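Plates and Trays: What We Bought, What Broke, What We Would Buy Again
Speaker notes, Chenxi Meng
Fultdale Small Kitchens Meetup, September 2018

Notes are by slide title. Times are a guide. If the coffee break runs over, skip "Stacking" and go straight to "Trays."

Opening (2 minutes)

Say hello, say who I am. I buy tableware and small equipment for Prerneo. We run 4 lunch rooms, all in office buildings, all self-service. Between them we serve 900 lunches on a normal day. People take a tray, take a plate, walk down the counter, pay, sit down, and bring everything back to a rack at the end.

Say up front that I am talking about plates and trays only. Obed Ankrah is covering dishwashers after the break and he knows far more than I do, so save the machine questions for him.

Ask for hands: who bought plates in the last year? Who picked them from a catalog without holding one first? Give them a moment. I did that too, the first time.

Where we started (3 minutes)

When I took over, the Irkum building had plates from at least three earlier orders. Some were off-white, some had a blue line near the edge, and the sizes were close but different. They did not stack together. The staff had learned to sort them by hand after washing, and that took up a person for a good part of the afternoon.

The Cao building had newer plates, square ones. They looked good on the table. They chipped at the corners, and they left gaps in the dish racks, so every load carried fewer plates than it should have.

What I wanted was simple. One plate for mains in all the rooms, one tray, and a supplier who would still be selling the same plate in five years.

Pause here. Someone usually asks about melamine. Short answer: we looked at it, the knife marks showed up quickly on our samples, and our building clients wanted ceramic. If your customers are fine with melamine, it is lighter and it survives a fall. I have nothing against it.

Shape (4 minutes)

Round. I would not go back to square for a busy counter.

Then there is the rim. Coupe plates have no rim, they just curve up at the edge. They give you more room for food and they look modern. In a self-service line they were a problem for us. People carry a full plate with a thumb on the edge, and with a coupe plate the thumb ends up in the gravy. The cooks also filled them right to the edge and our portions crept up. We noticed that in the food cost before we noticed it at the counter.

A wide flat rim gives the thumb somewhere to go. It also tells the person serving where to stop. We put that in the training sheet in one line: food stays in the well, rim stays clean.

Well depth is the other thing to check. A deep well holds sauce but the plate stacks taller. A very flat one lets curry run up onto the rim when someone turns a corner. Our mains are mostly stews, rice dishes and pasta, with a roast once a week. We ended up with a shallow well and moved soup and anything really wet into bowls.

Bring the two sample plates. Pass them around here, coupe one first. Ask people to pick them up the way they would in a lunch line.

Color and glaze (4 minutes)

White. The main reason is replacement. You will break plates, you will reorder, and white is the color most likely to still match. Even so, ask for a sample from the current batch before you reorder. There are warm whites and cold whites and they look bad side by side.

Gloss or matte: we tested both. The matte plates picked up gray marks from the forks within a couple of weeks. They come off with a paste cleaner, but that is one more job by hand. Gloss has marked much less for us.

The drawback of gloss is checking it. Under ceiling lights, a glossy plate throws back bright patches, and a bit of dried food can sit right inside one of them. We tell people to tip the plate as they look at it, so the bright patch moves across the surface. It takes a second. Do it at the clean end, before the plate goes on the stack.

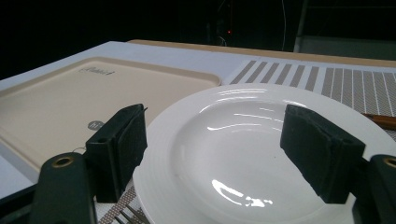
Glossy white plate with a wide flat rim, beige tray beside it.

Leave the slide up. Point to the glare in the well, then to the tiny dark speck a little left of center. Ask the room what they would do with a plate like that.

Usual answers: wash it again, wipe it, ignore it. Our rule is to run a fingernail over any speck. If it moves, the plate goes back to the wash. If it doesn't move and the surface is smooth, it may be in the glaze, and we keep using the plate. If the surface is rough or there is a pit, the plate comes out of service. I can't tell you from a photo which kind this one is, and that is the point of the fingernail.

Small dark specks are common in lower-priced ceramic. When a delivery comes in, open several boxes from different parts of the pallet and look through them before you sign. On our first big order I opened one box, and it was a good box.

Chips (3 minutes)

Any chip on the rim, the plate goes. I know people who keep them for staff meals. We stopped doing that, as they always found their way back to the counter.

Most of our chips did not come from customers. They came from the clean end, from stacking in a hurry and from setting plates down hard on a metal shelf. We put rubber matting on the shelves and the breakage dropped at the two larger rooms. At the smaller rooms it made little difference, and I don't have a good explanation for that.

Run a finger around the rim when you sort. Wear a glove for it. Check the foot ring too, the unglazed ring on the bottom. A rough foot scratches the plate under it in the stack, and those scratches look like dirt. With a bad foot you can ruin the glaze on a whole stack and blame the forks for it.

How many to buy (3 minutes)

We bought 1,500 plates to cover all the rooms. That is for the 900 lunches, plus what is in the wash, plus a reserve in the store room. It was a little more than the supplier suggested. I am glad we did it. In the second month the machine at Irkum was out for two days and we carried plates over from Cao in crates.

Keep the reserve in its original boxes and write the delivery date on them. Don't let anyone open a reserve box without crossing it off the sheet. We had a sheet from the start, but it was in my office, and the boxes were not. The sheet now hangs on the store room door with a pen on a string.

Stacking (3 minutes, skip if late)

Keep stacks low enough that a person can lift one without leaning back. Spring-loaded dispensers are fine if you set the springs for your plate. Ours were set for the old square plates and the new ones came up too high, so the top few slid off when someone bumped the cart. Ask the supplier for the plate weight and adjust the springs before the first service.

Let plates dry before stacking. Two wet glossy plates stick together, people pull, and the lower one comes along and falls.

Rotate. New clean plates go at the bottom if you can manage it. We can't always manage it. We do it at the end of the day.

Trays (5 minutes)

Trays get less thought than plates and I think they deserve more. The tray is the first thing the customer touches.

Size: measure your tables first. We had trays at one room where four of them did not fit on a table for four. Everyone took the plate off and left the tray on the windowsill.

Corners: go for rounded. They are easier to wipe and they don't catch on the rack. Square corners hold crumbs, and then water, and then you have a smell.

Lip: a shallow raised lip is enough to keep a spill on the tray. A high lip gets in the way of wiping and makes it harder to slide a plate off. Try it with your actual plate and your actual bowl.

Color: light trays show dirt, and I count that in their favor. Beige has worked for us. It is lighter than the brown ones we had, and coffee rings are easy to spot. Black trays looked smart when new and showed every water mark.

Logos: if you want one, ask how it is applied and how long it lasts in a hot wash. Put it near an edge so it isn't under the plate all the time. We ordered 40 printed trays as a trial before committing. After about 4 months the print had started to thin where the trays rub in the stack. We bought the rest plain.

Grip: some trays have a non-slip surface. Glasses stay put, which is good. Rice also stays put. We use non-slip only at the room with stairs.

The return rack (2 minutes)

Put a sign at eye level and put the bin for napkins before the rack. People do things in the order they come to them. If the bin is after the rack, the napkins go in on the plates.

Ask for the plate to stay on the tray. Staff can take a full tray in one move, and there are fewer loose plates sliding around on the belt.

Questions (10 minutes)

Likely ones:

Price. I don't give ours out, since it depends on the volume. Get three quotes on the same plate and ask each one about the cost of a small reorder. That is where they differ.

Different plate for evening events. We borrow from the caterer. I don't want a second plate in the store room again.

Where the old plates went. In August we offered them to staff and most were gone in a week. The square ones went first.

Hand over to Obed. Collect both sample plates before people leave for coffee.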